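Stationery shelf: what's moved, what's reduced, what's still missing

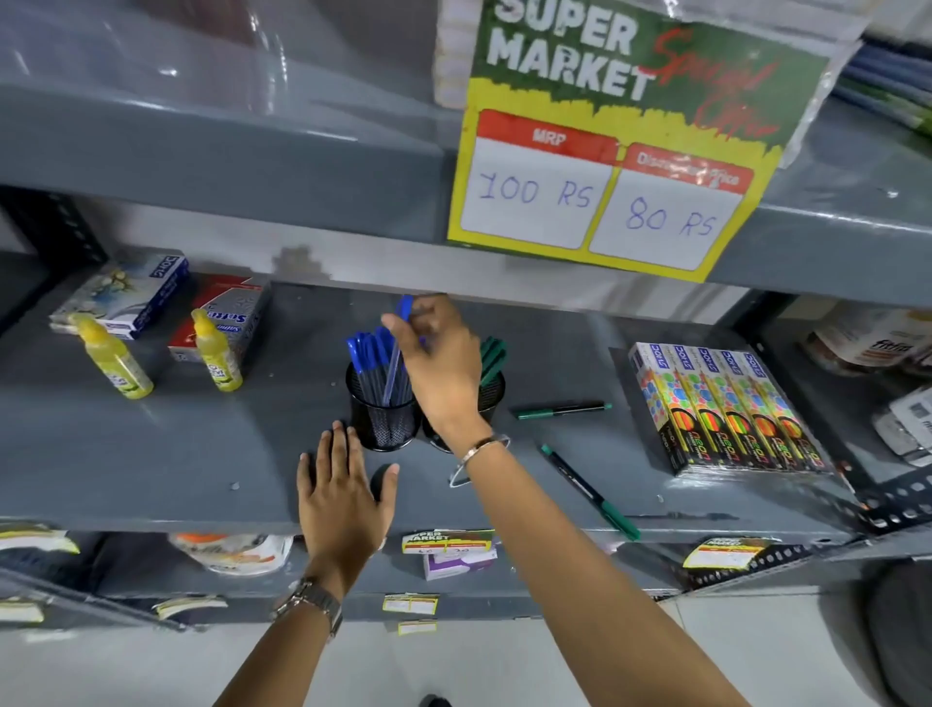 Quick one this month because November has got away from me and the back room still needs doing. If you have been in lately you will know the stationery has moved. It used to be by the door, next to the umbrellas, where everybody knocked it with their bags. Now it's on the gray metal shelving past the soap. Two steps further. People have been asking me where the pens went as if I had closed the department.

So. The pens. Blue ballpoints, blue caps, clear barrels, in the black mesh cup on the middle shelf. Take one out, try it on the scrap pad at the counter, put it back if you don't like it. Please put it back in the cup and with the cap on. I found 2 in with the glue last week and one in the lentils.

Markers are in the other mesh cup, next to the pens. Green only right now. I know. Aven were supposed to send black and red as well and what came was a box of green and then another box of green. I have called. They say the rest is on the way, they said that in the last newsletter too if anyone keeps these. If you are doing school posters and green is no use to you, leave your name at the counter and I will put a set aside when they land.

Glue is at the left end, the yellow squeeze bottles. Same glue as before, same price as before. Several parents asked if it washes out of school sweaters. Mine did, with warm water and some patience. I can't promise for yours. Do it the same evening, don't leave it in the bag over the weekend like we did.

The DOMS boxes are on that shelf too, the blue and white ones with the flowers. They have been popular as party gifts, so if you need several for a birthday then tell me a few days ahead and don't count on finding them all there on the morning.

Special offer. The sign says it but I will say it again as I get asked at the till: MRP is 100 RS, you pay 80 RS. That is the whole offer. No card, no coupon, no minimum spend. It's not on the glue or the loose pens, only on the packs with the offer sticker on them. If the sticker has fallen off bring it up anyway and I will check. And no, the sign is not staying up forever, when the packs are gone it comes down. I wrote the prices in marker so it's not exactly a permanent fixture.

Notebooks next. Stukach ruled, 40 pages, are back. The unruled ones are not. The Puvow hardbacks sold out in the first week of term and I have ordered 28 more, which should see us through exams unless the tuition class upstairs clears me out again. If you run a class and want a lot of anything, PLEASE order it. I am happy to order. What I can't do is sell you the whole pile at 4 in the afternoon and then explain it to the next eleven-year-old in line.

A few things about the move, as there were complaints (fair ones):

The shelf is too high for little ones. Yes. The upper one is, anyway. That's why the wrapped packs are up there and the pens and glue are in the middle. If your child wants something from the top just ask, there's a step stool behind the counter and I would rather get it down myself than have anyone climbing.

The erasers and sharpeners are at the till now. They kept walking off. I am not saying anything more about that.

Geometry sets are still in the old place by the door untill I clear some room. Same with the chart paper, which is rolled up in the tall bin. Ask if you can't see the color you want, there is more in the back.

The Anozie lunch boxes are not stationery and I don't know why I had them there in the first place. They have gone to the kitchen aisle with the water bottles. 22 left, mixed colors, no more coming before the new year.

Also had a good suggestion from a customer to keep a list of what each school is asking for, taped up near the notebooks. I like this. If you have this term's list, bring it in or send me a photo of it and I will make a copy. So far I have one list and it's from last year. I would especially like the ones for the youngest classes, those always ask for something odd like a particular size of brush and then I have six parents in on the same evening all looking for it.

Repairs and refills: we do still stock ink refills, just not on display. Bring the old one so I can match it. Describing it over the phone does not work, we have tried.

Hours are the same. Early evening is the worst time to come if you want help finding anything, and mid morning is best, I am usually just standing there tidying the pens and would be glad of the company.

Returns as usual with the reciept. Opened glue can't come back.

Next month: calendars, wrapping paper, and black markers if Aven get a move on.

Zainab Ugwu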